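Prelteck open afternoon, Nurnden

I went along to the Prelteck open afternoon in November because my sister-in-law runs a small guest house and has been asking me for two years whether there is a machine she can buy that will do the rooms. I fit kitchens for a living and know nothing special about robots, but I can tell a tidy job from a poor one, and I said I would look and report back. Several people on the residents' list asked for the same report, so it is written out a bit more fully than she needed.

Prelteck has the back half of the old Nwachukwu building on the Nurnden estate. Parking is at the side, and you sign in at a desk by the roller door. There were two groups, one at half past one and one at three. I was in the second, with a party from the college and a couple who own a florist's and gift shop in Prorkden. Tea was in the front office and was free.

Our guide was Tomomi Fujimoto, who leads the work on handling. She started with a short talk and one slide. The company has a list of 300 chores, collected from homes, cafes, small hotels and shops. Each one is tried 100 times before anyone is allowed to say a machine can do it. So far 4 have passed. I wrote those down: moving folded towels from a trolley to a shelf, emptying a wastepaper bin into a sack, putting boxed goods on a shelf facing forwards, and wiping a clear flat surface. She stressed the word clear. If there is a cup on the surface the chore counts as a different one, and that one has not passed.

One of the college party asked why folded towels should be easy and a crumpled towel hard. Fujimoto said a folded towel is more or less a box. A crumpled one has no edge in a place you can predict, and the arm has to find a corner before it can do anything else. They have been on crumpled towels since the spring.

After that we went through to the workshop floor and were split up between the benches. 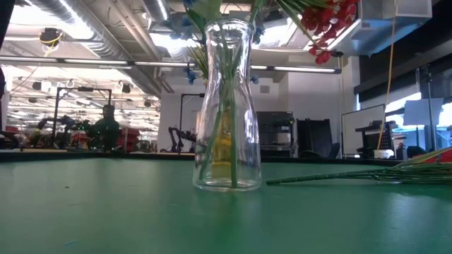
Flower arranging is on the list because shops and hotels both asked for it, and it was the part I had least expected to find interesting. Cameron Munro looks after that bench. The chore as written is to pick one stem from a bundle lying on the table, get the end of it into the neck of the vase, let go, and go back for the next. With a vase like that one, narrow at the neck and clear all the way down, you can follow the stems crossing each other inside, and Munro says the crossing is where the trouble starts. The first stem or two have the opening to themselves. After that each new one has to find a way past the others, and if it catches, pushing harder can lift what is already in there or tip the lot. A person feels the catch and gives the stem a twist without thinking about it. The arm has a force reading at the wrist, but according to Munro the reading for "caught on another stem" and the reading for "touching the bottom" look very much alike.

The flowers are artificial. The florist, Skye Forsyth, picked that up at once and asked what happens with real ones. Munro said real stems bruise, bend and are never the same thickness twice, and they are leaving them until the artificial ones are reliable. She told him that conditioning the flowers takes her longer than arranging them anyway: stripping the lower leaves, cutting the ends at a slant, standing them in a bucket. None of that was on the list. He wrote it down.

I asked how long a full vase takes. Munro said a good run is several minutes and a bad one is ended by hand. Forsyth reckoned she could do a simple one between two customers.

The next stop was shelf stacking, which is one of the four that passed. It was slow but it was sound work. Boxes went up square, labels forward, with an even gap at the front. Liam Ellwood, who runs that side, said they had logged 3,358 boxes placed since the last change to the gripper. He was open about the limits. The boxes have to arrive the right way up on the trolley, the shelf has to be at one of the heights it has been taught, and somebody has to cut the shrink wrap off first. In a shop the shrink wrap is a good part of the chore, as Forsyth's husband pointed out.

I had hoped to see bed making, as that was the question I was sent with. It is not being demonstrated. Fujimoto said they have tried a fitted sheet on a single mattress with two arms, and the first three corners go on tolerably. The fourth pulls the first one off. I have had that happen to me, so I had some sympathy. There is no date for it.

The last quarter of an hour was questions. Gregor Matheson, the commercial manager, took the ones about money. He would not give a price for a complete machine because they do not sell one. What they do is rent out the shelf-stacking set-up, with a fitter who comes to teach it your shelves, and at present that only makes sense for stockrooms with a lot of same-sized boxes. He was asked straight out when a small hotel could have something useful. His answer was that towels and bins could be done now if the corridors were level and the doors were wide enough, and that most small hotels he had visited had neither. My sister-in-law's place has a step on each landing, so that settles it for her.

My own view, for what it is worth. The machines I saw do a few plain jobs properly when someone has set everything out for them first. The setting out is work, and in a house it is often most of the work. A bin that has been put in the right spot is quick to empty by hand. I can see the shelf stacking paying its way in a warehouse. I can't see anything there that would save a chambermaid ten minutes yet -- and the staff did not pretend otherwise, to be fair to them.

Some practical notes if you are thinking of going. The floor is concrete and you are on your feet for most of two hours, so wear sensible shoes. The benches are hard to see from the back of a group, and the half past one tour was smaller than ours. Ask for Munro's bench if you get the choice. They plan to run another afternoon in the spring, and you book through the front office.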